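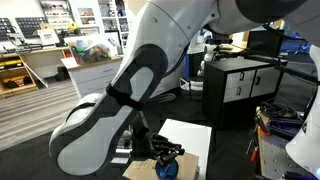
From: Esko Saarela
To: workshop list
Date: September 9, 2026
Subject: Re: Cables, drawers and the pegboard

Hello all,

Thanks for getting this going, I've been meaning to write since July and kept putting it off. Replies under the bits I've got opinions on (which is most of them, sorry).

> The metal table is the worst of it. I went to plug something in
> on Monday and pulled out three wrong leads first. Can we agree
> on a length and bin the rest?

Yes please! That black tangle on the perforated top drives me mad as well. I'd rather not bin them though – plenty are perfectly good and just need a label at both ends. I ordered 158 of the wrap-round tags from Schwerdtfeger (odd number, it was two part packs going cheap) and they're in my bag. Anything still without a tag in two weeks goes in a box, and the box goes home with me.

> Also, do we keep the cardboard down on the work surface or get
> a proper mat? Skunum do one that would fit.

I'm for keeping the cardboard. It's flat, it costs nothing, and when it gets tatty you swap it. The Skunum mat is lovely but I had one at Tellus and it curled up at the corners within six weeks, and then everything round rolls off to one side.
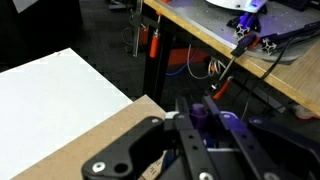
The other thing about cardboard is you can write on it, so if you need to mark where a piece goes you just get a pen out. Only please put the clamps back on the bench when you're done with them, I keep hunting for the little ones.

> Pegboard: shall we fill it or take it down?

Fill it! Two black panels up on the wall and we all still leave tools lying on tables. I've got six spare hooks from the Widaton job and can bring them along. Hand tools there, small parts in the white shelves at the back, and the clear bin stays on the desk because I know people like rummaging in it.

I haven't got a view on the wire basket. Is it anyone's? If it's going spare I'd have it for offcuts.

I'm in from ten on Saturday if anybody fancies doing the cables with me – bring a marker that works, mine's dried up.

Esko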